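Ticket: snack table, sandwiches falling open
Status: open

Since February we put the sandwiches on the beige tray, and the filling slides out before people take them. I tried two kinds of bread with the same result. 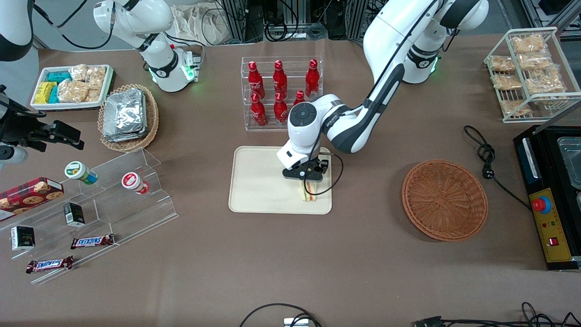

Next I will wrap them in paper from Hulomell and leave them for three hours. The drinks rack and the crackers are fine, please do not move them.

Comments (2)
Less sauce helped for us.
Try to cut them after wrapping.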